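Walk-round checklist, Soston community rooms, 11/28/22

Fire exits: both clear, hooray! The back one sticks a bit (it did in July too) so I've put it down for planing.

Extinguishers: 4 checked, all in date. Signs are up.

Wall hooks and hanging things: fine at this height, nothing over a walkway.

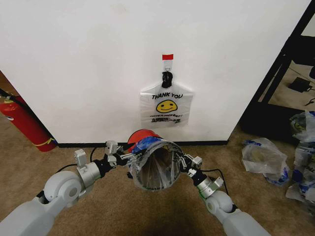 Catríona Ní Bhriain would like the back door done before the frost, please, and could I chase Prolton for a price.

Will do! Alarm test: loud and clear, even in the loo. Emergency lights: 11 working, 2 very dim, new batteries wanted. 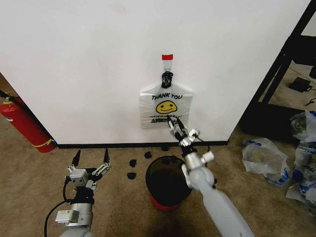 Are the dim ones on the stairs? If so I'd do those first.

One is, yes, so that's top of my list. Kettle and leads: no frayed bits. First aid box: short of plasters (again), so I've ordered a pack of 88, which ought to see us to spring.
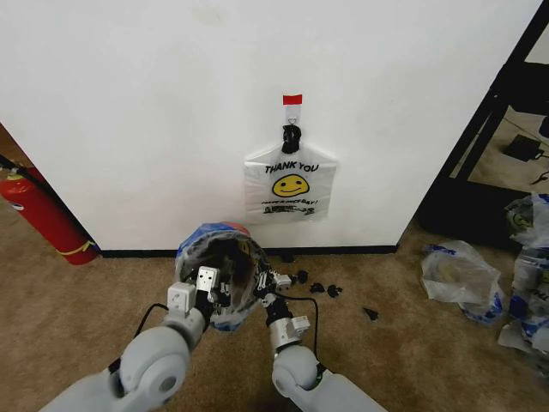
THANK YOU bag on its hook, red tape above.

Floors: no trip hazards, mat by the sink taped down.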